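Home | Wallcoverings | Paste & Tools | Samples | Trade | Basket (0)

Rinorwood Wallcoverings

Varine – heavyweight paste-the-wall paper

Varine is for walls with a past. It is a thick nonwoven paper, 300 grams to the square meter, and it goes over hairline cracks, old filler and the spot where a previous owner clearly tried to hang a television alone.

You paste the wall and leave the paper dry. There is no soaking time and no folding table, and a strip that goes on crooked can be slid back for roughly 15 minutes before it makes up its mind. Trim with a fresh blade. The one in the kitchen drawer is not fresh.
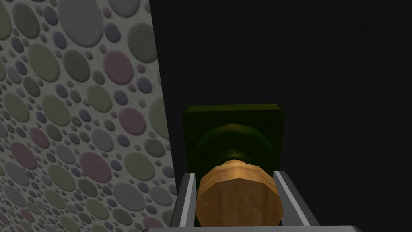
Rolls are sold in batches, and the batch number is on the label. Check that all of yours match before you open any. Paula Moldovan on our order desk can usually find a stray roll from an older batch, but she will ask how you measured, and she will wait for an answer.

Use Clirosel ready-mixed adhesive. One tub covers 4 rolls. Flour and water has been tried by a customer, and so have we, by his letters.

Comes off in full strips when you tire of it. Wipe with a damp sponge. Not for shower enclosures or ceilings over a stove.

Order code: 767
Samples: up to 4 per household
Orders placed by noon Saturday ship the next working day.

We use cookies to remember your basket. Accept | Settings

Recently viewed
Clirosel adhesive, ready-mixed
Verstraete seam roller
Verstraete smoothing brush
Lining paper, plain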